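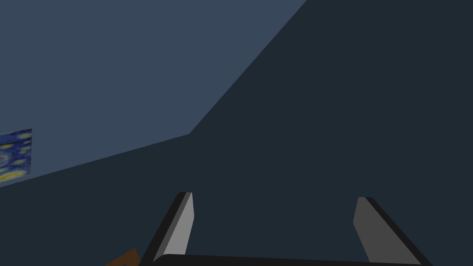 Grovuveck Residents' Association
Minutes of the March meeting, main hall, 7:30 pm

1. Previous minutes
Approved with one correction. The hedge quote was for trimming, and removal was never offered.

2. Water bills
The chair read out the letter from Brurkska explaining the new flat charge of $87 per household. Several members asked what the old charge had paid for, as the letter does not say. The secretary will write again – the third time on this subject.

3. Parking survey
Wudavance sent out 610 forms and reports 508 returned. Members doubted this. Few of those present remembered getting a form, and the summary has no street-by-street figures. It was agreed not to accept the findings until the raw replies are supplied.

4. McPhee Lane crossing
The county says work will start "in the spring." It said the same last year. No action possible.

5. Summer picnic
Date left open. A motion to hire a tent was defeated, 11 votes to six, after a long discussion of last year's tent.

6. Any other business
A complaint about early trash pickup was noted. The hauler's promise to "look into routes" was also noted, without much hope.

Meeting closed at 9:10 pm.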